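How to clear out a junk drawer in one evening

Posted 2/3/25 by Ruth Mottram

Quick one, I have 44 tabs open and a kid with a cold. People keep asking how I did the kitchen drawers at the Fothergill house so here goes.

What you need: trash bag, a damp rag, a pen, masking tape, a few small bins. That's the list. Do NOT buy the bins first. I did that once. Four of them, all too tall, drawer wouldn't shut.

Step 1. Measure the drawer. Inside, not the front. Width, depth, and height up to the lip. Write it on tape and stick the tape to your phone case so you have it in the store.

Step 2. Dump everything out. All of it, on a table or a towel. Don't sort while it's still in the drawer, you'll just push stuff around and call it done.

Step 3. Trash first. Dead pens, dried out glue, takeout menus, soy sauce packets, keys to a house you moved out of. Batteries go in a separate cup and get dropped off later, not in the bag. 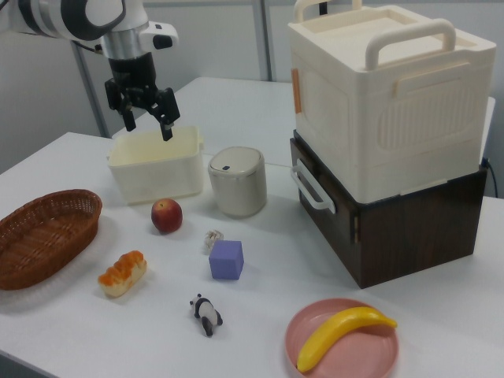 Step 4. Make piles by what you do with it, not by what it is. So: fixing stuff, mailing stuff, lighting stuff (matches, candles, the flashlight). Tape goes with mailing in my house. Yours might be different, fine.

Step 5. Wipe the drawer. Crumbs get everywhere, no idea how. Let it dry all the way before you put a liner in or it will curl up at the corners.

Step 6. Now pick containers. Shallow is better. Slanted sides waste a bit of room at the bottom but they're easier to fish screws out of. Anything with a lid goes on the shelf, you won't open a lid inside a drawer. Trust me.

Step 7. Stuff you use every day goes in front. Scissors, one pen, the good tape. Spare fuses and picture hooks to the back. Lable the bins with masking tape for the first couple weeks, peel it off once everybody knows.

If it still won't close: take out one bin, not one item from each. Works every time for me.

Declan asked about drawers that stick. Rub a candle stub along the runners. Wood ones only, metal ones need a different fix and I havent done that post yet.

Next up, under the sink. Probably later in February.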